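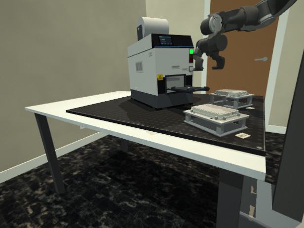

작업대 상판은 얼마나 자주 닦아야 하나요?
쓰는 날마다 마른 솔로 한 번 쓸어 내고, 물걸레질은 한 달에 한 번이면 충분합니다. 기름이나 접착제를 흘렸을 때만 그 자리에서 바로 닦으면 됩니다.

집 작업실 관리 요령: 작업대, 바닥, 공구, 소모품

작업실이라고 해 봐야 차고 한쪽이나 베란다 옆 작은 방인 집이 많습니다. 공간이 좁을수록 먼지와 자투리가 금방 쌓이고, 한번 어질러지면 다음 작업을 시작하기가 귀찮아집니다. 독자들이 자주 물어 온 내용을 관리 순서대로 정리했습니다.

상판 청소

목재 상판은 물을 많이 쓰면 결이 일어납니다. 걸레는 꼭 짜서 쓰고, 닦은 뒤 마른 천으로 한 번 더 훔칩니다. 굳은 목공용 접착제는 미지근한 물에 적신 천을 잠시 올려 두었다가 플라스틱 헤라로 밀어 냅니다. 쇠 헤라를 쓰면 상판이 패이기 쉽습니다. 오일 마감한 상판이라면 물자국이 남을 수 있으니 구석에 먼저 시험해 봅니다.

금속 상판은 중성세제 몇 방울을 푼 물로 닦습니다. 수세미의 거친 면은 쓰지 않습니다. 녹이 점처럼 올라온 곳은 고운 사포로 살짝 문지르고 기름을 얇게 바릅니다. 기름은 천에 묻혀서 바르고, 남는 기름은 다른 천으로 걷어 냅니다. 손으로 만졌을 때 미끄럽다면 너무 많이 바른 것입니다.

구멍이 뚫린 상판은 톱밥과 쇳가루가 구멍 안에 남습니다. 청소기에 솔 노즐을 끼워 먼저 빨아들이고, 남은 것은 면봉이나 가는 병솔로 빼냅니다. 젖은 걸레부터 대면 가루가 구멍 안에서 뭉쳐 나중에 더 고생합니다. 압축 공기는 가루가 방 전체로 날리므로 실내에서는 권하지 않습니다. 꼭 써야 한다면 보안경과 마스크를 쓰고 창문을 엽니다.

작업대 높이

서서 일하는 시간이 길면 높이부터 맞춥니다. 팔을 자연스럽게 내리고 섰을 때 손목 주름에서 바닥까지 잰 길이가 대패질이나 톱질에 무난한 높이입니다. 조립이나 납땜처럼 가까이 들여다보는 일은 그보다 한 뼘쯤 높아야 목이 덜 아픕니다. 저희 집 작업대는 86cm인데, 톱질에는 편하고 납땜할 때는 두꺼운 판재를 한 장 더 올려 씁니다.

다리가 흔들리면 종이를 접어 끼우지 말고 조절 발을 돌려 맞춥니다. 조절 발이 없는 작업대라면 고무판을 잘라 받칩니다. 고무판은 다리 밑면보다 조금 크게 자르는 편이 오래갑니다. 수평은 상판 가운데와 가장자리에서 따로 봐야 합니다. 가운데만 보면 긴 상판이 휘어 있는 것을 놓칩니다.

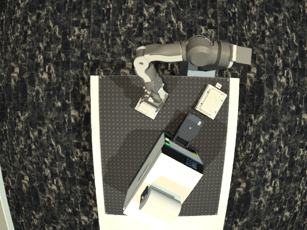 타공 상판을 올린 작업대와 어두운 색 타일 바닥. 상판 네 모서리에 작은 나사가 보인다.

나사와 고정 부위 점검

상판 모서리 나사는 진동 때문에 조금씩 풀립니다. 계절이 바뀔 때 한 번씩 손 드라이버로 확인하면 됩니다. 전동 드라이버로 세게 조이면 나사산이 뭉개지거나 상판에 금이 갑니다. 대각선 순서로 조금씩 조이고, 마지막에 한 바퀴 더 돌며 확인합니다.

헛도는 나사가 있으면 다음 순서로 손봅니다.
1. 나사를 빼고 구멍 속 가루를 털어 낸다.
2. 이쑤시개나 얇은 나무 조각에 목공용 접착제를 묻혀 구멍에 채운다.
3. 하룻밤 말린 뒤 튀어나온 부분을 칼로 잘라 낸다.
4. 가는 송곳으로 자리를 잡고 나사를 다시 박는다.

금속 프레임에서 나사가 헛돌 때는 이 방법을 쓸 수 없습니다. 한 치수 굵은 나사로 바꾸거나 뒤에 너트를 댑니다. 머리가 뭉개진 나사는 넓은 고무줄을 드라이버 끝에 대고 눌러 돌리면 빠지는 경우가 많습니다.

바닥 청소

타일 바닥은 쓸기 쉽지만 줄눈이 문제입니다. 톱밥이 줄눈에 낀 상태에서 물걸레질을 하면 얼룩이 됩니다. 반드시 먼저 쓸고, 청소기를 돌리고, 그다음 닦습니다. 줄눈 얼룩은 베이킹소다를 물에 개어 헌 칫솔로 문지르고, 잠시 두었다가 깨끗한 물로 헹굽니다. 대리석 같은 천연석 타일에는 식초나 구연산을 쓰지 않습니다. 표면이 부식되어 광이 죽습니다.

어두운 색 바닥은 흰 먼지가 잘 보이고, 무늬가 많은 바닥은 작은 부품이 잘 안 보입니다. 나사나 스프링을 떨어뜨렸을 때는 손전등을 바닥에 눕혀 옆으로 비춥니다. 부품이 그림자를 길게 만들어 금방 찾습니다. 그래도 안 보이면 청소기 흡입구에 얇은 스타킹을 씌우고 천천히 훑습니다. 쇠 부품이라면 비닐봉지에 자석을 넣어 끌고 다니고, 다 모은 뒤 봉지를 뒤집어 담으면 자석에서 떼기 쉽습니다.

기름을 흘렸을 때는 고양이 모래나 톱밥을 덮어 두고, 흡수되면 쓸어 담습니다. 남은 기름막은 주방세제로 닦습니다. 기름 먹은 천과 톱밥은 뭉쳐서 쓰레기통에 넣지 않습니다. 특히 아마인유 같은 건성유는 저절로 열이 나서 불이 붙을 수 있습니다. 천은 바깥에 펼쳐서 완전히 말리거나, 물에 적셔 뚜껑 있는 금속통에 담아 버립니다.

공구 걸기와 보관

벽에 다는 타공판은 벽에서 손가락 한 마디 정도 띄워 달아야 고리가 들어갑니다. 석고보드 벽이라면 안쪽 샛기둥을 찾아 나사를 박습니다. 무거운 공구는 아래쪽, 가벼운 것은 위쪽에 겁니다. 제가 쓰는 운울렉 선반 고리는 포장에 최대 7kg까지라고 적혀 있지만, 그 절반 정도만 겁니다. 공구를 잡아챌 때 실리는 힘까지 생각하면 그 정도가 마음이 편합니다.

고리가 공구를 뺄 때마다 같이 빠지면 안쪽에 케이블 타이를 걸어 고정합니다. 글루건을 조금 찍어 두는 방법도 있는데, 나중에 자리를 바꿀 때 헤어드라이어로 녹여야 해서 손이 더 갑니다. 공구 윤곽을 그려 두면 빠진 것이 바로 보입니다. 다만 배치를 자주 바꾸는 사람은 유성펜 대신 마스킹 테이프로 표시하는 것이 낫습니다.

줄자, 연필, 칼처럼 늘 쓰는 것은 걸지 말고 작업대 옆 얕은 통에 둡니다. 통이 깊으면 결국 바닥에 깔린 것을 못 찾습니다. 끌과 대패는 날이 보이지 않게 덮개를 씌웁니다. 덮개가 없으면 코르크 마개에 칼집을 내어 끼워도 됩니다.

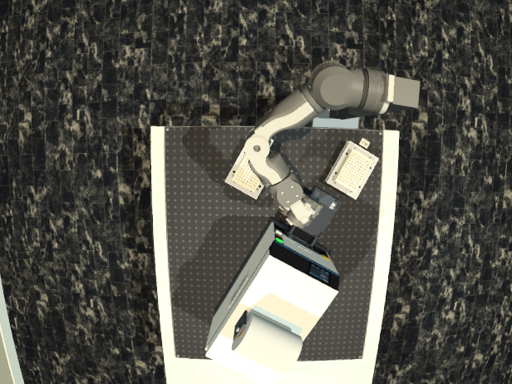 소모품 정리

사포는 번호별로 집게에 물려 세워 둡니다. 눕혀서 쌓으면 서로 긁히고, 습한 곳에서는 말려 올라갑니다. 이미 말린 사포는 뒷면을 책상 모서리에 대고 가볍게 당기면 펴집니다.

테이프는 휴지걸이나 봉에 꿰어 둡니다. 마스킹 테이프는 햇빛이 닿으면 접착제가 눌어붙으니 서랍 안이 좋습니다. 오래되어 잘 찢어지는 테이프는 전자레인지에 짧게 돌리라는 말이 있는데, 심지에 금속이 들어간 제품도 있어서 따라 하지 않는 편이 안전합니다. 새로 사는 것이 낫습니다.

접착제는 뚜껑을 닫기 전에 입구를 닦습니다. 순간접착제는 건조제와 함께 밀폐 용기에 넣어 서늘한 곳에 세워 둡니다. 목공용 접착제는 얼면 못 쓰게 되므로 2월에 차고나 베란다에 두지 않습니다. 한 번 얼었던 접착제는 녹여도 덩어리가 생깁니다. 통에 개봉한 달을 적어 두면 버릴 때를 알기 쉽습니다.

나사는 길이보다 머리 모양으로 먼저 나누는 것이 찾기 편합니다. 뚜껑에 실물 하나를 붙여 두면 글씨를 읽을 필요가 없습니다. 종류를 모르겠는 나사는 한 통에 몰아넣고, 그 통이 차면 미련 없이 고철로 내놓습니다.

습기와 녹

장마철에는 공구함에 제습제를 넣고 바닥에서 조금 띄워 둡니다. 분필을 몇 개 넣어도 도움이 되지만 용량은 작습니다. 쇠 공구는 장갑을 끼고 만지거나, 쓰고 나서 마른 천으로 손자국을 닦습니다. 땀 자국을 따라 녹이 피는 일이 흔합니다.

가벼운 녹은 식초에 담가 뺄 수 있습니다. 담근 뒤에는 베이킹소다 푼 물에 헹구고, 바로 말리고, 기름을 바릅니다. 말리는 것을 미루면 그날로 다시 녹이 올라옵니다. 손잡이가 나무인 공구는 쇠 부분만 담급니다. 눈금이 있는 자나 버니어캘리퍼스는 담그지 말고 고운 철솜에 기름을 묻혀 살살 닦습니다.

조명과 전선

천장등 하나로는 손 그림자가 작업물 위에 떨어집니다. 오른손잡이라면 왼쪽 앞에 보조등을 하나 둡니다. 페인트 색을 맞출 때는 낮에 창가에서 한 번 더 확인합니다.

멀티탭은 바닥에 두지 말고 작업대 옆면이나 다리에 고정합니다. 톱밥이 콘센트 구멍에 들어가면 위험하므로 안 쓰는 구멍은 덮개로 막습니다. 전열 공구와 청소기를 한 멀티탭에 같이 꽂지 않습니다. 연장선은 다 풀어서 쓰고, 감을 때는 한 번은 바깥으로 한 번은 안으로 번갈아 감으면 꼬이지 않습니다.

독자가 보내온 방법

Meifang Liao 님은 작업대 앞 가장자리에 문풍지를 붙여 둔답니다. 굴러가던 나사가 거기서 멈춘다고 합니다. 톱밥이 잘 끼니 가끔 갈아 줘야 합니다.

Shengli Shao 님은 자투리 목재를 길이별로 세워 두고, 한 해 동안 손대지 않은 것은 뒤집어 꽂아 표시합니다. 자리가 모자라면 뒤집힌 것부터 버립니다. 저도 따라 해 봤는데 생각보다 많이 버렸습니다.

합판 자투리는 작게 잘라 페인트 섞는 받침이나 클램프 덧댐판으로 쓰면 됩니다. 클램프 덧댐판에는 투명 테이프를 한 겹 붙여 두면 삐져나온 접착제가 들러붙지 않습니다.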